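About Plukus

May 14, 2023
By Zuweira Adjei

Plukus is an independent school of craft and design in Prestville. The school offers day and evening courses in bookbinding, weaving, printmaking and furniture repair to adults of all levels of experience. Current enrollment stands at 161 students.

The school was established by Els Dekker, who taught the first bookbinding course in a rented room on the upper floor of the former Nijs paper warehouse. The warehouse was later purchased in full and remains the main building. A second site, in Cundstead, opened in March of last year and houses the weaving program.

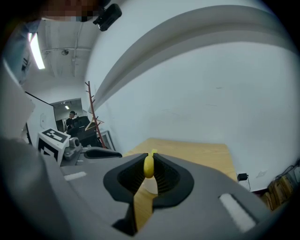 A small yellow piece held above a light wooden tabletop.

Instruction is given in small groups. Each course ends with a finished work, which is reviewed by the teacher and shown at the annual exhibition. Students who complete 100 hours of study in one subject receive a certificate from the school.

The library holds 1258 volumes on the history and practice of the crafts. It is open to enrolled students and, by appointment, to members of the public.

Plukus is governed by a board of directors and is supported by tuition and private gifts. Reduced tuition is available for up to 50 students each year. Requests should be submitted in writing to the admissions office before the start of term.

Related
Courses and Tuition
Visiting the Cundstead Site
Library Hours
Annual Exhibition: Call for Work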